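Gandix Workshop
News and announcements
Press contacts
29/05/2020
FOR IMMEDIATE RELEASE

Shared workshop members build a two-armed robot on a wooden table, and the plans are free for anyone to copy

Members of Gandix, a shared workshop for people who like making things, have put together a pair of robot arms called Utell, and from today the drawings, parts list and build notes can be downloaded by anyone who wants to have a go. The arms work side by side on an ordinary table, so one can hold an object while the other does something to it. That sounds like a small thing until you try to open a jar with one hand!

The project was started by Harvey Girard, a workshop member who had already built one arm at home and found himself wanting a second almost straight away.

"One arm is great fun for a week or so, and then every job you think of needs two," said Girard. "Hold the bag open and drop something in it. Steady the box while you lift the lid. I kept putting my own hand in to help, and in the end I thought, right, let's just build the other one."

Building the pair together turned out to be a very different job from building one and then repeating it. The two arms have to agree about where the table is, they have to stay out of each other's way, and their cables have to go somewhere. The group tried several layouts before settling on one with the arms standing along the same side of the table and leaning in over the middle. Both use long white links with black motors at the joints, and small lights on the motors make it easy to spot which ones have power.

Oksana Hrytsenko looked after the wiring, and has written the longest chapter of the build notes as a result.

"I love this part, and I know that's not a popular view," said Hrytsenko. "A cable that is a bit too short will stop an arm dead, and a cable that is a bit too long will find the gripper and get caught in it. So we clip it along the link where we can, leave a loop at each joint, and then move everything slowly by hand before we switch on. I've redone the left side more often than I'd like to admit. It gets better every time, though, and I'm really pleased with how it sits against the link now."

Work on the table is still going on. The control board runs along the edge between the two bases, where it is easy to reach, and the wiring around the grippers is the part members are busiest with at present. Loose ends get laid out on the wood first, so that everybody can see what goes where before anything is fixed down.
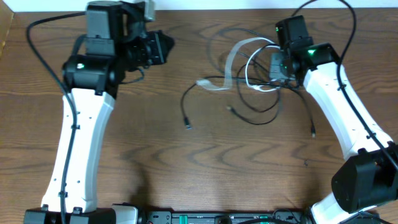

What is in the download

The full set of notes comes to 119 pages, with drawings for each link and bracket, a parts list, a wiring chapter and a section on setting the arms up for the first time. There is also a long list of mistakes, which early readers say is their favourite bit. It covers screws put in from the wrong side, a bracket drawn back to front, and the evening both arms were given the same set of motor numbers and copied each other's every move.

The control program is called Bastos. It was written by members and is included, along with 26 short practice moves that start with lifting a single joint and finish with passing a block from one gripper to the other. The group suggests working through them in order, with a hand near the power switch for the first few.

Come and build one

Gandix will run a Utell build course starting in September, with evening sessions at the workshop and a version to follow from home. Around 50 places are planned across the two. Nobody needs to have built a robot before, but it helps to be comfortable with a small screwdriver and to have a bit of patience with cables. Tools can be borrowed at the workshop.

Members are already talking about the next version, Grivard, which would use the same arms with a softer gripper for fruit and cloth. Girard has a sketch of it pinned above his bench and would be glad to hear from anyone who has made something similar.

About Gandix

Gandix is a shared workshop with benches for wood, metal and electronics. It has 100 members.

Press contact: Oksana Hrytsenko, Gandix Workshop
Visits to see Utell can be arranged on request.

ENDS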